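Planning a twins' birthday party at home

Two cakes are easier to share out than one big one. Bake both the day before and ice them in the morning.
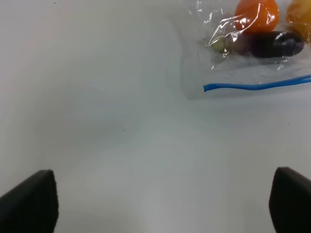

MANTHORPE, 21/04/2021

Clear the food table first and wipe it down with dish soap and water. Blow up balloons last. For 17 children, 60 is plenty.

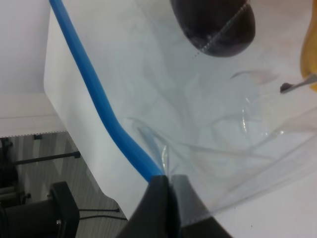
Filed under: Parties at Home

Write each twin's name on the gift tags before guests arrive, and keep the cards with the presents so the thank-you notes go out right.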